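# Chapter 8. Searching a Simulated Room

Chapter 7 ended with a robot that could drive to a coordinate it had been given. In this chapter the coordinate is taken away. The robot starts somewhere in a walled space, an object lies somewhere else in the same space, and the program must find it, approach it and stop within reach. The task is the one set for the second round of the Vundemow student league, and the course version differs from it only in scoring.

All work in Chapters 8 through 10 is done in simulation. Students who have built the Kullia base in the lab should leave it on the shelf until Chapter 11. The motor commands are the same in both cases, and code written here will be moved to the physical base with changes to one configuration file.

## 8.1 The task

A run begins when the supervisor program places the robot at a start pose. The pose is drawn from a list that the student program cannot read. The robot has a single forward-facing color camera and wheel encoders. It has no range sensor. The walls do not move during a run, and neither does the target.

The run ends when one of the following occurs:

- the program calls `declare_found()`;
- the step counter reaches 470;
- the robot has been in contact with a wall for 10 consecutive steps.

A declaration is scored as correct if the target is inside the camera's field of view and less than one robot length from the front bumper at the moment of the call. An incorrect declaration ends the run with a score of zero, even if the target is visible at a greater distance. Teams lose more points to early declarations than to collisions, and Section 8.5 treats the stopping rule at length for this reason.

## 8.2 What the camera delivers

Images arrive at low resolution. The reduced size keeps the simulator fast enough to run many trials on a classroom computer, and it also places a limit on what the detection code can be asked to do. A small object at the far side of a room may cover only a handful of pixels. Edges that are straight in the model appear stepped in the image. Flat surfaces carry blotches that come from texture filtering and have no counterpart in the room geometry.

The rooms used in this chapter have gray walls and a tiled floor. Pictures hang on some of the walls. They serve as landmarks, and their colors are generally stronger than those of the target.

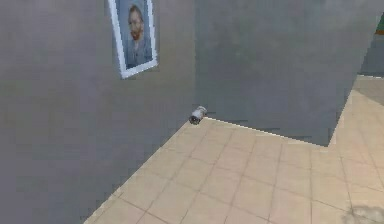 A detector that searches the whole image for the region of highest color contrast will therefore report wall pictures far more often than it reports a metal can on the floor. Most first attempts fail in this way. The usual repair is to restrict the search to the part of the image that shows floor, and this requires the program to know where the floor is.

Two methods are in common use. The first assumes a fixed horizon: every pixel below a chosen row is treated as floor. It is simple to program and works in the center of a large room. Near a wall it fails, since the wall may then extend to the bottom row of the image on one side. The second method classifies pixels by color. Floor tiles are warm in tone and walls are neutral, so the difference between the red and blue channels separates them with little error under even lighting. Grout lines are darker than the tiles but keep the same tone, and a threshold on the channel difference will accept both.

Once the floor region is known, a candidate target is any connected group of pixels that fails the floor test and is bordered by floor on at least part of its outline. The phrase "on at least part" is important. A can resting against a wall is bordered by wall on its far side, and a gray can against a gray wall may merge with it entirely when the pixels are classified by tone alone. Students should test their detectors on inside corners before testing them anywhere else.

A second source of error is the shadow or smudge. Some floor areas are drawn darker than their surroundings with no object present. These areas have soft outlines, and their tone remains closer to that of the tile than to that of metal. Comparing brightness change across the outline with brightness change inside the region removes most of them.

## 8.3 A search strategy

Finding the target in an image is only half of the problem. The robot must also arrange to be looking in the right direction. The program given here alternates two behaviors, called *scan* and *advance*.

In *scan*, the robot turns in place through a full circle and runs the detector at each step. With the default turning rate a full circle takes 144 steps, nearly a third of the run. A program that scans in full at every stop will exhaust its step budget at the fourth. In *advance*, the robot drives toward the direction that showed the greatest depth of visible floor in the last scan. Depth is estimated from the height of the floor region in each image column.

A wall block that projects into the room hides the area behind it. Where floor can be seen continuing past the vertical edge of a block, the program should record the heading of that edge as an *opening*. Openings are visited in order of increasing turn angle, which saves steps compared with visiting them in the order found. The headings are stored relative to the start pose and corrected from the encoders.

## 8.4 Notes from the lab section

The program listings in this chapter were developed from the work of two lab groups. The group led by Ching-wen Shih began with the fixed-horizon method and a full scan at every stop. Forough Mirzaei's group used color classification from the start but had no list of openings, and their robot often returned to a room it had already searched. Both groups logged every run in the format shown below, and the same format is required for the exercises.

| Field | Content |
|---|---|
| `run_id` | Integer, assigned by the supervisor |
| `steps` | Step count at the end of the run |
| `end_cause` | `declared`, `timeout` or `contact` |
| `last_image` | Final camera image, saved without compression |
| `candidates` | All detector reports, with step number and region size |

The last field is the one most often omitted and the one most needed when a run goes wrong. Without it, a timeout caused by a missed detection cannot be told apart from a timeout caused by poor search order. Groups that store only the final image should expect to repeat their trials.

The merged program took its detector from the second group and its stopping rule from the first. The openings list was written later, during the August revision of the course, and was tested on the Braltlow map set before it was adopted.

## 8.5 The stopping rule

Let *h* be the height in pixels of the candidate region and *b* the image row of its lowest pixel. Both increase as the robot approaches an object on the floor. Of the two, *b* is the more reliable measure of distance, because it depends on the camera height and tilt, which are known, and not on the size or orientation of the object. A cylinder lying on its side presents a different height when seen from the end than when seen from the side, and a rule based on *h* alone will stop at different distances in the two cases.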